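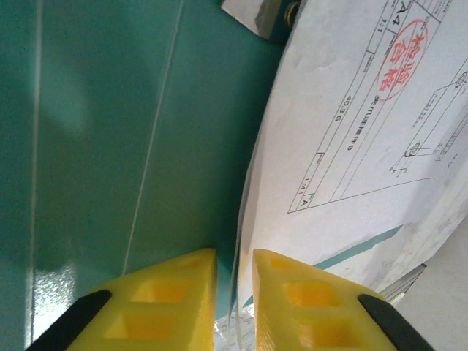
Veloso Glass and Panel Shop: Gallery

Colored sheet, offcuts and work in progress

The shop sits behind the old bus depot in Nostedell, on the side street with the loading bays. We cut colored glass and acrylic to size for shelves, splashbacks, cabinet doors, lamp sides and small room screens. Most of what leaves here is green, blue or clear, with a run of amber every fall when people start thinking about lamps.

This page covers the teal range. We get more questions about teal than any other color, mainly about how it will look at home, and small sample chips don't answer them very well. A chip lies flat in the palm of your hand. A full panel stands up, has an edge, and picks up whatever is next to it.

A few notes before you scroll. We keep sheets in thicknesses from 5 to 9 millimeters. Thinner sheet is fine for door inserts and lamp sides. For a shelf or a free-standing screen, go up to the thicker end. Teal comes in two finishes, gloss and matte. Gloss shows fingerprints and matte hides them, but matte is harder to get clean if you spill oil on it. If you're putting it behind a stove, ask for gloss.

Color changes with the angle. Looking straight through a panel gives you the lightest version, closer to mint or aqua. Looking along it, or into the edge, gives you the deep green. Customers sometimes order a paler sheet to avoid the dark edge and then miss it once the panel is up. If you're not sure, come in and look at one standing.
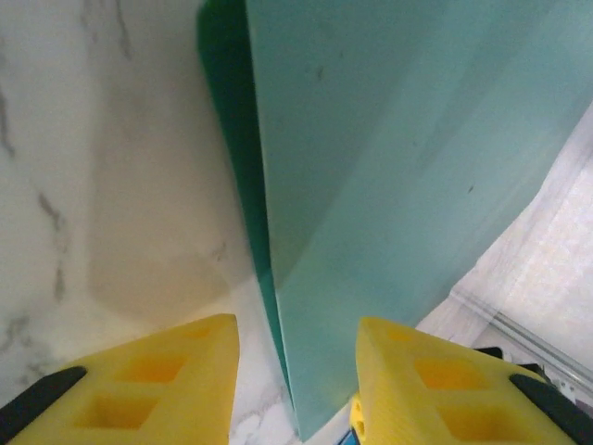 Translucent teal against white marble with gray veining. The darker green band is the edge of the panel.

White stone is the most common match for this color. The gray veins keep it from looking too much like a bathroom — that was a real complaint about our first brochure — and a matte face doesn't compete with the stone. Pale wood works too. Dark granite tends to swallow the color, and the panel ends up reading as black unless there is light behind it.

Think about the shadow as well. A translucent sheet still throws one, and on a white counter it shows as a soft gray patch beside the panel. Move the lamp a little and the patch moves with it.

Edges. Sawn is included in the price. Polished costs extra per running foot and takes longer. Small specks in the face are normal in reclaimed sheet and we don't discount for them. New sheet should be clean, so check yours at the counter before it goes in the car.

Care. Lukewarm water, a drop of dish soap, soft cloth. No scouring pads on either material, and no ammonia cleaner on the acrylic. Store spare panels upright with paper between them, never stacked flat.

Offcuts are in the rack by the door and priced by weight. The Mirnero pieces and the Sustden ends go quickly, so it's worth calling ahead if you need a particular size. The counter opens at 11 and the saw is off by late afternoon — bring your measurements in writing.

The amber gallery goes up in October.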